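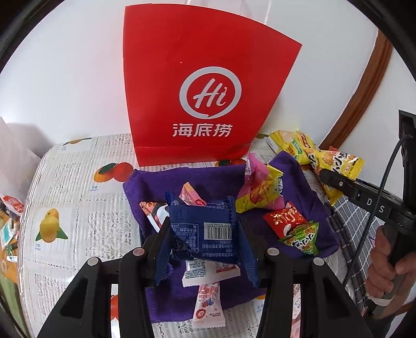

Snacks, lila Tuch, rote Tüte: der Tisch am Freitag

Halb elf abends und ich habe immer noch Zuckerfinger. Heute also der große Vergleich für Pimau: Bringt es was, wenn beim Aufnehmen ein zerknülltes Tuch unter den Sachen liegt? Ich war ja ewig dagegen (wer räumt denn bitte Kekse auf Knitterstoff ein), aber die Zahlen sind schon ziemlich deutlich. Mit 500 Vorführungen auf glatter Unterlage greift unser Modell bei den flachen Päckchen dauernd daneben, es fährt zu tief und schiebt sie vor sich her. Mit 700 gemischten, Tuch und Decke durcheinander, kommen wir auf 66 Prozent saubere Griffe. 66! Im Sommer hätte ich dafür getanzt.

Klar, es sind auch mehr Daten, das muss ich noch sauber trennen. Morgen lasse ich das Ganze mit genau 500 gemischten laufen, sonst zerpflücken sie mir das in Rututden beim Treffen sofort, und zu Recht.

Das dunkelblaue Päckchen mag ich inzwischen richtig gern, das lässt sich schön von beiden Seiten fassen. Die dreieckige grüne Packung dagegen, furchtbar! Sieben Anläufe und jedes Mal verdreht sie sich zwischen den Fingern. Vielleicht schräg von oben kommen? Oder erst an die Kante schieben, so wie Lim das in der alten Version gemacht hat. Muss ich nachschauen, liegt irgendwo im Plorkier-Ordner.

Mein Handgelenk zieht übrigens wieder. Beim nächsten Mal kürzere Blöcke und dazwischen wirklich Pause machen, mit Tee und ohne Bildschirm. Und neue Cracker kaufen, die gelben.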